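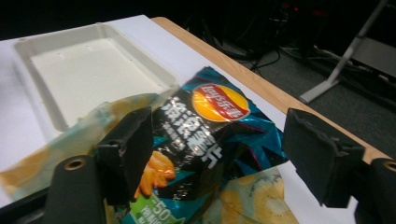 3.2 Snacking between meals

The diaries turned out to be far richer than we had hoped. We asked 249 households in Trenico to write down everything they ate outside of breakfast, lunch and dinner, and we expected short lists. What came back included trades between siblings, complaints about stale crackers and, in one case, a running argument over who had finished the peanuts. Many of the people who kept the best diaries had told us at sign-up that they hardly ever snacked.

We began with paper diaries and moved to the Drika app in July, after the spring pilot. The switch changed what people reported. On paper, an entry was usually written in the evening and covered the whole day in a line or two. In the app, entries were short and frequent, and small amounts began to show up: a handful of cereal, the broken chips at the bottom of a bag, half a cookie taken from a child's plate. We find these small amounts the most exciting part of the data. They hardly appear in the older surveys we reviewed in Section 2, and they are spread through the afternoon in a way that does not look like a meal at all.

Salty snacks made up the largest group of entries, ahead of fruit and sweets. They were also the hardest to turn into grams. A person who eats an apple can say so. A person who eats from a shared bag of potato chips often has no idea how much went where, and two people eating from the same bag tended to give amounts that added up to more than the bag had held. We therefore recorded the package as well as the portion and let the package set the upper limit. Where several people had shared, the total was divided in proportion to what each had claimed.

Where food was set down mattered too. Snacks poured into a bowl or tray were described in more detail than snacks eaten straight from the package, and the guesses within a household agreed more closely. Figure 2 has a shallow off-white tray of the general kind we mean, with low straight walls, on a white tabletop.
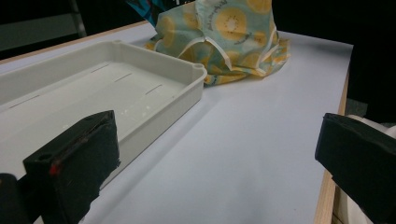 Agreement was best of all when the snack was part of an event. Card nights and televised games gave wonderfully full entries, often with the time of each refill. Lone snacking at a desk gave the thinnest ones, and we suspect a good share of it is still missing.

To turn descriptions into weights we used the Vomov portion tables, which list 501 common foods by household measure. They handle nuts and dried fruit very well. For puffed snacks they were less useful, so we weighed our own samples bought at Bajpai, the grocery chain where most of our households shop. A "small bowl" of puffed corn weighed much less than the same bowl of pretzels, as anyone would guess, but the gap was wide enough to move some households from the high group to the low one. The corrected weights are used in all of the results that follow, beginning with the comparison of weekdays and weekends in Section 3.3.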